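Le budget consommables, ou ce que j'avais oublié de compter

26 juillet 2021

J'ai passé une bonne partie du mois de juin sur un tableau de dépenses et je le mets ici au propre, parce que Tumaini Mbwambo me l'a demandé et que je préfère l'écrire une fois pour toutes.

Le point de départ est simple. Nous avons un robot à deux bras, une tâche de ramassage de déchets dans une chambre, et une enveloppe à répartir jusqu'à la fin de l'année. Le robot est payé. La question porte sur tout le reste : pinces de rechange, câbles, location de la pièce, petit matériel. Dans ma première version, j'avais mis tout cela sur une seule ligne « divers », à 200 euros. Khang Thân a relu et a écrit « non » dans la marge.

Il avait raison. J'ai repris poste par poste.

Le plus gros, ce sont les pinces. Nous hésitons depuis le printemps entre deux solutions : garder des doigts articulés des deux côtés, ou passer à une pince parallèle. Le devis d'Ackermann pour une paire complète, montage compris, est de 3717 euros. Trinddale propose moins cher, 1230 euros, mais sans les supports, qu'il faut dessiner et faire usiner soi-même. 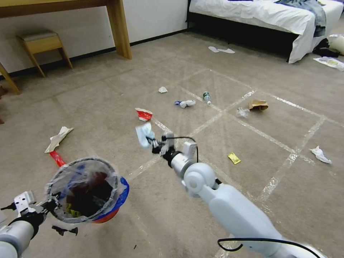 J'ai longtemps penché pour Trinddale. Le calcul change quand on ajoute les heures. Sang Phan a estimé le dessin des supports à 22 heures, sans les reprises, et il y a toujours des reprises. Pour le papier froissé et les emballages souples, les deux modèles me paraissent convenir sur le papier. La différence se fera sur l'entretien, et là je n'ai que la parole des vendeurs. J'ai donc demandé un prêt à Ackermann avant de signer quoi que ce soit. Pas de réponse pour l'instant.

Deuxième poste, les câbles. Les nôtres font une boucle à l'extérieur du bras. C'est pratique pour les changer, et c'est aussi ce qui s'accroche en premier. J'en compte désormais un jeu complet d'avance par bras, plus les colliers. Je n'ai pas trouvé de gaine qui me plaise. Si quelqu'un en utilise une qui ne raidit pas le poignet, les commentaires sont ouverts.

Troisième poste, la pièce. Je voulais au départ reconstituer une chambre chez nous, avec un lit, un bureau et un morceau de moquette. Tracey Hartley a fait le total du mobilier, du transport et du stockage, et une chambre louée à la semaine revient moins cher tant qu'on reste sous trois mois. Au-delà, ça s'inverse. Nous resterons sous trois mois, en principe.
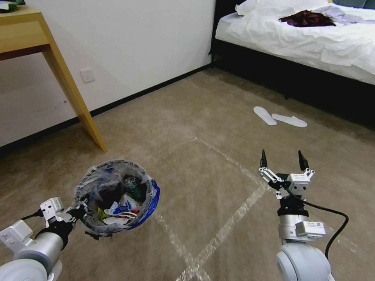 La corbeille dans la pince gauche, la pince droite ouverte.

La corbeille mérite un mot, même si elle ne coûte presque rien. Il faut la choisir petite, légère, et prévoir de quoi la fixer. Une grande poubelle de bureau pleine de papier ne pèse pas lourd, mais elle masque le sol et elle oblige à écarter le bras. J'ai mis au budget quatre petites corbeilles identiques et des sacs transparents. Il faut penser aux sacs. Je les avais oubliés aussi.

Même chose pour le ruban adhésif. Nous délimitons le sol avec du ruban transparent, et j'ai prévu quelques rouleaux d'une qualité correcte. Le premier prix laisse de la colle sur la moquette, et une moquette louée se rend propre. La caution est d'ailleurs une ligne à part dans le tableau, que je considère comme immobilisée et que je ne répartis pas.

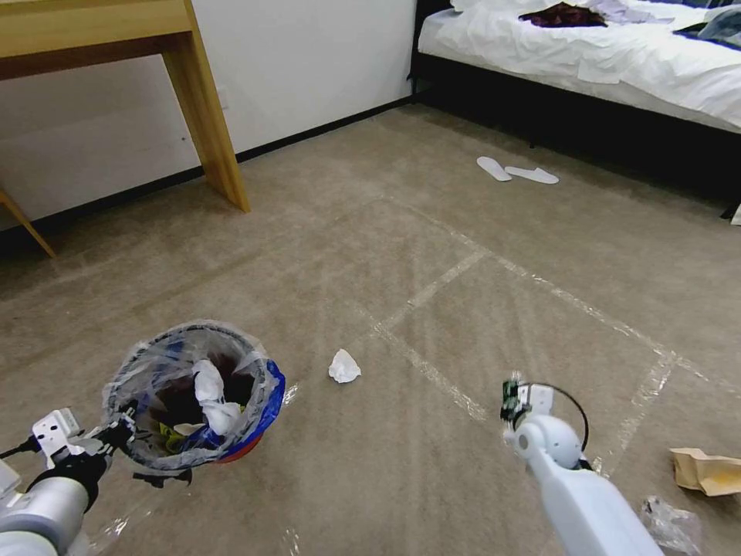
Moquette, ruban et mouchoir froissé, à côté de la corbeille.

Reste le logiciel de suivi. Khải Hồ tient à Balance pour les dépenses et moi à mon tableur. Nous avons gardé le tableur, avec une colonne de plus pour les dates de commande, ce qui répond à la moitié de ses objections. L'abonnement à Balance pourra être repris l'an prochain si l'équipe grandit.

Pour l'imprévu, je prévois jusqu'à 15 % du total, hors caution. Tumaini trouve que c'est beaucoup. Je lui ai renvoyé la ligne « divers » de la première version.

Prochaine étape : relancer Ackermann pour le prêt, puis demander à Harkanlow un troisième devis sur les pinces seules. Je mettrai les montants à jour quand je les aurai.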